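Skimside to take back and repair old phones at all its Kedden shops

Customers can hand in any handset from July, working or not, and wiped phones will go to local households

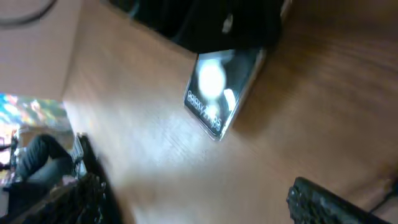
Tadeusz Borkowska said most people in Kedden have at least one old phone in a drawer and no clear idea what to do with it. They do not want to put it in the bin, he said, and they worry about the photos and bank details still on it, so it stays where it is for years.

Skimside, the phone and computer repair firm, will open the take-back service at its 3 shops in the town. It is free, and there is no need to buy anything. Phones of any make and age will be accepted, including those with cracked screens, swollen batteries or missing parts. Chargers and cables can be handed in at the same time. Tablets are not included for now.

A trial ran at the Kimaro Street shop over the winter and brought in 414 handsets. Of these, 300 were repaired and passed on. The rest were stripped for parts or sent for recycling. The most common faults were worn-out batteries and broken charging sockets, both of which can usually be put right in under an hour.

Each phone will be logged at the counter and the customer given a numbered receipt. Data is then erased in the workshop. Where a handset will not switch on, the memory board is removed and shredded. Customers who want written proof can ask for a certificate, which is sent by email once the job is done.

Repaired phones will be given to households referred by advice centres and schools in the area. Each will come with a charger and a 3-month guarantee covering faults but not accidental damage. Sonier, which supplies parts to Skimside, will provide replacement batteries and screens at cost price for the first year of the scheme.

Original boxes are welcome but not needed. Customers are asked to sign out of their accounts before coming in and to take out any SIM or memory card. Staff can help with this at the counter, although it may mean a short wait at lunchtime. Anyone who has forgotten a passcode can still hand a phone in, but it is likely to be used for parts.

Phones with a swollen battery should not be charged or posted. They should be brought in by hand and mentioned to staff on arrival.

The service will run from 9.30am to 5pm during normal shop opening. Businesses with larger numbers of handsets should contact the Kimaro Street shop first to arrange a time for delivery.

ENDS

Notes to editors

Skimside repairs phones, laptops and games consoles. The take-back service does not offer cash or store credit for handsets.

Interviews and workshop visits can be arranged through the Skimside press desk.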